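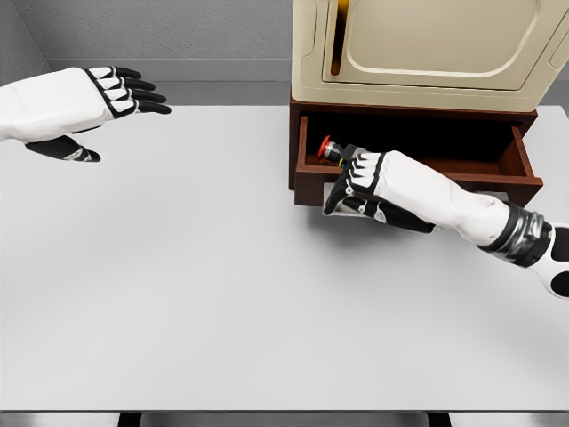

Fig. 6. Right hand closed on the red-capped cylinder at the open drawer, left hand parked open over the table.

6. Teaching the drawer pick in simulation

By now you should have both arms loading in the simulator without errors. If the arms fold up or fly off when you press play, go back to section 5 and redo the joint limits. I lost a whole evening to that in June and I'd like you to keep yours.

This section gets you to the pose in Fig. 6. Everything happens on screen, so leave the real arms on our bench in Ukovar powered down until section 8. Kavitha Lobo built the cabinet and appliance models and I wrote the grasp scripts, so if a drawer misbehaves, blame her first (she says the opposite).

Before you start

You need the Teltia scene file, the two-arm config from section 4, and a mouse with a wheel. A trackpad will do, but you'll hate it. Close the browser too if your computer is as old as mine.

6.1 Load the scene

1. Open the Teltia scene and wait for the physics light to go green.
2. Check that the drawer cabinet is sitting on the table near the back right, with the big cream appliance on top of it. If the appliance has sunk into the cabinet, reload. It happens on slow machines.
3. Set the random seed to 519. You can pick your own later, but my numbers below assume that one.
4. Save a copy under a new name. The reset button goes back to the last save, and it doesn't ask first!

6.2 Park the left hand

The left arm has no job in this exercise, but it still has to be somewhere, and if you leave it at the default pose it'll wander in front of the drawer the first time you run a replay.

1. Select the left arm and choose Hover.
2. Bring it in over the left side of the table, fingers straight and pointing right, thumb dropped below the palm.
3. Raise it until it's clear of the tabletop. Watch the soft shadow under the hand while you do this – it's a much better height gauge than staring at the fingers.
4. Click Lock Arm.

Note: Lock Arm holds the elbow and wrist only. The fingers stay live. If you bump the finger sliders after locking, the hand will happily close on nothing, so tap Open again before you record.

6.3 Open the drawer

1. Switch to the object panel and pick the drawer.
2. Drag the slide value up to 50. The drawer should come straight out toward you.
3. Turn on Hold Position. Without it the drawer creeps back in when a hand leans on the front panel, and then you get to watch your fingers pass through wood. It looks awful.

Later on you can have the robot pull the drawer open by itself. That's section 7, and it's a good deal fussier.

6.4 Set the grasp

1. Select the right arm and bring it in low from the right, with the forearm running diagonally up toward the cabinet.
2. Roll the wrist until the white back of the hand faces up.
3. Lower the hand over the cylinder. You want the fingers around the body, down by the colored bands, with the red cap left sticking out past them.
4. Curl the fingers first, then bring the thumb under. Go slowly on the thumb.
5. When the contact readout settles, click Store Grasp and name it something you'll recognize in a month. I have a file called "newgrasp_good_REALLY" and no idea what's in it.

Caution: don't crank the grip force to make a bad grasp hold. The simulator will let you, and the same setting can strip a finger gear on the real hand. If the cylinder slips, move the hand and try again.

Caution: keep an eye on the knuckles near the drawer walls. Any contact that shows up in the log as "hand/drawer" needs fixing before you go on.

6.5 Lift and record

1. Press Record.
2. Raise the right hand straight up, nice and easy, until the whole cylinder is above the drawer front.
3. Hold for a slow breath, then press Stop.
4. Replay it 13 times with Jitter turned on. Janaína Barbosa talked me into this and she was right: my first recording replayed perfectly with Jitter off and dropped the cylinder almost every time with it on.

My own clean recording came to 2,645 steps. Yours will be longer or shorter depending on how fast you move, and that's fine. If it's wildly shorter, you probably stopped before the hold.

If it goes wrong

Cylinder shoots across the room: the fingers were already overlapping it when you pressed Record. Open the hand, reset, and redo 6.4.

Hand stops short of the drawer: the shoulder has hit its limit. Move the robot base a little closer to the table – the base, please, and leave the cabinet alone, or section 7 won't line up.

Replay doesn't match the recording: check the seed.

Once you have a set of replays you're happy with, copy the recording into the Conceição folder on the shared drive and go on to section 7.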